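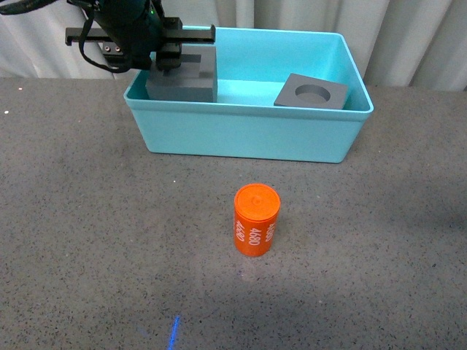

Ours kept dropping the cell halfway to the bin and then carrying on as if it still had hold of it, and switching the arm off and on again made no difference at all, wrote one owner of a Prullel arm. If that sounds familiar, you've come to the right section.

Section 18: Clearing a lost-grip fault

A lost-grip fault means the fingers have closed on a part and the controller can no longer feel it. Round parts such as cylinders are the usual culprits, so please take your time with this one, and put the kettle on first if you like.

CAUTION: Press the stop button before you reach anywhere near the fingers. They can close without warning while a fault is showing, and they're a good deal stronger than they look!

1. Press stop and wait for the arm to settle.
2. Lower speed to 4 in the Baran menu.
3. Open the fingers fully using the hand control.
4. Stand the part upright on the table, well clear of the bin. 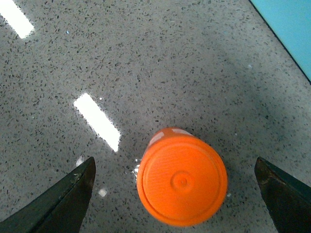 Reading time for this section: 2 minutes

5. Bring the arm down slowly until there is a finger on either side of the part. It's fine if one side is a little closer than the other, as the fingers will even that out when they close.
6. Close the fingers and check the grip reading. You're after 100. Anything lower and the fault will most likely come back.
7. If the reading is low, open up, wipe the inside faces of both fingers with a dry cloth and try again.

Note: The grip pads wear with use, and we suggest a new Zollov pad set every 4000 cycles. Scuffing on the finger edges is ordinary wear and won't set off the fault by itself.
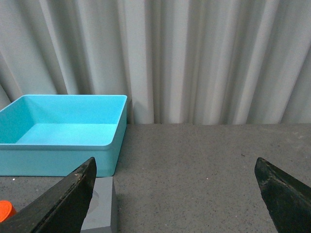
8. Once the reading holds, raise the arm, open the fingers over a clear bit of table and let the controller zero itself. Don't skip this, even if you're in a hurry, or it will go on believing it has something in hand.
9. Set the speed back to normal and release the stop button.

If the fault shows again after a second try, leave the arm stopped and see Section 4, Finger alignment.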